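What We Learned From Teaching Two Arms to Load a Dishwasher

Posted 5 August 2019 by Wibisono

I promised in July that I would write down the results of our handover study when the numbers are ready. They are ready now, and some of them are not what I hoped, so I will try to be fair to both sides.

First, a short reminder of the question. When a robot with two arms learns a kitchen task from human demonstrations, one policy usually controls everything. It looks at the camera pictures and it gives out the positions of all joints, left and right together. This is simple and it works well for many tasks. But when both grippers touch the same object, small errors become expensive. If the left arm is one centimeter late, the right arm pushes the cup out of the fingers, or both arms press against each other until the motor protection stops them. I have watched this so many times that I started to hear the sound in my sleep.

Our idea, which we call Irken inside the group, is to add one small extra prediction. Besides the joint positions, the network must also say how the object will be tilted and placed a short time in the future. We do not use this prediction to control anything directly. It is only an additional training signal. The hope was that a network which must think about the object will keep the two arms in better agreement about it.

I chose dishwasher loading because it is a task where you cannot avoid the problem. The dish must be lifted, turned, and put in the rack at an angle, and the wires of the rack leave not so much freedom. Plates are in one way easier, because they are flat and the slots guide them. Cups are harder. A cup that is held from two sides can rotate between the fingers, and for the camera at the head it looks almost the same before and after.

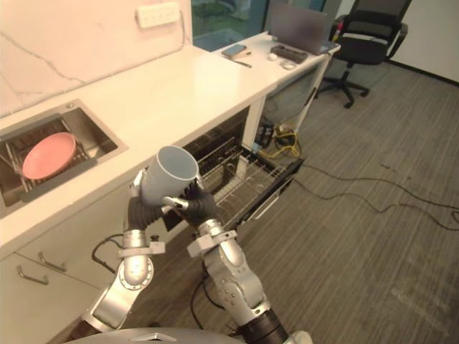

We collected the demonstrations by teleoperation, in the same kitchen where we test. For the final version we used 58 demonstrations with cups, and the plates were trained separately. In my first plan I wanted many more. However, after I looked carefully at the early recordings, I found that the quality was a bigger problem than the quantity. In several of them the operator waited with the cup in the air, thinking about where to put it. The network learned to wait also, and it was very good at waiting. We removed all demonstrations with long pauses and recorded new ones, with the rule that the operator decides the target place before touching the cup.

Now to the result. With the extra object prediction, the arms fight each other clearly less. You can see it in the motor currents, where the high peaks during the two-handed phase become rare. The cup also arrives above the rack with a more regular tilt. This part of the idea I consider confirmed, at least for our robot and our kitchen.

The part that is not confirmed is the placing. I expected that a better agreement in the air would give a better placing in the rack. The improvement there is small, and when I repeated the training with 3 different random seeds, one of the seeds was even worse than the baseline. I spent 11 days looking for a bug before I accepted that there is probably none. My present explanation is that at the last moment the fingers hide the lower side of the cup from the head camera, and no prediction about the future helps you if you do not know the present. A colleague has a different explanation, that the contact with the rack is too stiff for a controller which only follows positions. We had a long discussion about this and we did not finish it.

There is one more detail for people who want to try something similar. The weight between the normal loss and the object loss is important, and it should not be constant. When we kept the weight high until the end, the movements became slow and careful in a way that did not help anybody. We now reduce it linearly to zero during the last 2,000 training steps. I have no theory for why this is a good schedule. I tried a few others, also a cosine one, and they were not better.

I should also say something about the baseline, because I complained in the past about papers with weak baselines. Ours was tuned with the same care and the same cleaned demonstrations. Cleaning the data alone gave a larger improvement than our method did. It was a little painful to write this sentence - but if you have only one week, spend it on your demonstrations and leave the network as it is.

The next step is a comparison on the second robot, at Trernbridge, where the grippers are different and the camera is mounted lower. If my explanation about the hidden side of the cup is correct, the placing should already change there without any new training idea. I would like to try a wrist camera too, but this means new cabling through both arms, and for that I need some free days.

The training code still contains many paths that exist only on my computer. I will clean it and put it online after the Trernbridge tests. If you need the loss function earlier, please write me and I will send you the file.

Recent posts
Why our plates went in backwards
Notes from the Trirkasberg workshop
Measuring delay in a teleoperation setup
A small script for finding pauses in demonstrations
Irken: first plan and open questions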